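February, shared shop, bench notes, soft-package grasping

Picked up from last session with the parallel gripper on the Odukoya arm. Rigid items are fine now. Soft packaging is the open problem, so everything below is bags only.

Changes before starting:

- Swapped the thin fingertips for the tall rectangular pads. Same screw pattern.
- Re-seated the brass-colored inserts in the finger mounts. One had started to turn under load.
- Closing current limit dropped from 120 to 40 in the Skatora config. Units are the driver's own counts, not milliamps. I keep forgetting this, so it is now in a comment at the top of the file.
- Close speed left alone.

Ran the spice bags first. They are the worst case on the shelf: glossy film, contents that shift, no flat face once handled. At 120 the pads folded the bag around the fingertips and the position estimate was useless, as the driver reported "closed" with a bag in hand. At 40 the fingers stop earlier and the stall check sees it. Grip looks less secure to the eye but the bag stays put through the slow wrist rotation.

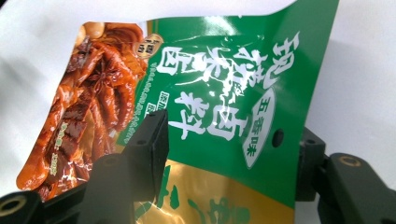 *Braised meat seasoning (卤肉料, five-spice) between the pads, wrist camera view. Printing runs vertically.*

Orientation is a separate matter. The label reader (Brumodetti, stock weights) wants text upright within 20 degrees. With the bag sideways it returns nothing for the product name, large white characters on green or not. Rotating the crop in software before passing it in is cheaper than re-grasping, so I will do that first and see what is left over.

Glare is the other half of it. The gold band on this bag throws bright streaks along every crease, and the detector treats some of them as edges. Tried lowering exposure 2 stops. Streaks shrink, but the black pads merge with the shadow side of the fingers and the finger mask breaks. Put exposure back. A diffuser over the bench light is the better fix — there is a sheet of frosted acrylic in the offcut rack, needs trimming.

The hanging hole is worth a thought as a landmark. It is small, round and dark, and the detector finds it more often than it finds the package outline. Not every bag has one, so it can only be a hint.

To do:

- [ ] crop rotation in the Stunduteo node, four orientations, keep best score
- [ ] trim acrylic, mount over bench light
- [ ] log finger position at stall, per item
- [ ] thread lock on the insert screws
- [ ] repeat at limit 40 with the fast wrist move

Config saved as soft_40. Do not overwrite the rigid profile with it. Arm parked, driver power off at the strip.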